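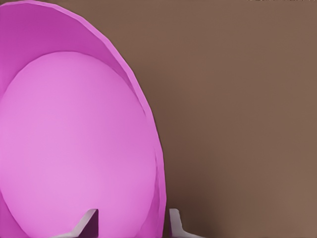 Projects > Manipulation > Student Reports

Grasping from the Wrist Camera: How Much Simulated Data Is Enough?
By Josiane Cordier, August

Summary

This report compares three training set sizes for a policy that picks up a bowl by its rim in simulation. The policy receives only the wrist camera view and the gripper opening. It outputs a small change in gripper position at each step. Training sets held 200, 1,000 and 4,000 scripted demonstrations.

Method

All episodes were generated in Flurnmont, the simulator used in the Aneck lab course. The task is to place one finger inside the bowl and one outside, close on the rim, and lift. The bowl is pink and the work surface plain brown. Bowl position was randomized for every episode; color and lighting were held fixed.

At close range the bowl takes up most of the left half of the wrist view and only part of the rim arc remains visible. The controller therefore cannot rely on seeing the whole object. The fingertips stay in view at the bottom, which gives the network a reference for the rim.

The bowl mesh is coarse, and flat segments show along the rim. A finer mesh was tried early on and dropped – collision checking became too slow for the larger set.

The network is a small convolutional encoder followed by two dense layers. Each training set was used with 3 random seeds. Evaluation used bowl positions not present in training. A trial counted as a success if the bowl was held clear of the surface at the end of the lift.

Results

Policies trained on the smallest set reached the bowl but often closed with both fingers on the same side of the rim. With 1,000 demonstrations this error became uncommon. The largest set gave a further small gain, mostly for bowls near the limits of the workspace, and took roughly four times as long to train.

Variation between seeds was largest for the smallest set. Differences between the two larger sets should be read with care given the low number of seeds.

Limitations

No real hardware was used. A single bowl shape was tested. Depth was not supplied, and late failures were mainly errors in finger height.

Comments (3)

Weerasinghe: Did you try cropping the input to the region near the fingertips? It helped on my mug task.

Josiane Cordier: Only for one seed. It trained faster but lost the bowl more often during the approach, so I left it out.

nulladard: Would like to see the same table with color randomized. My guess is that the smallest set falls apart completely.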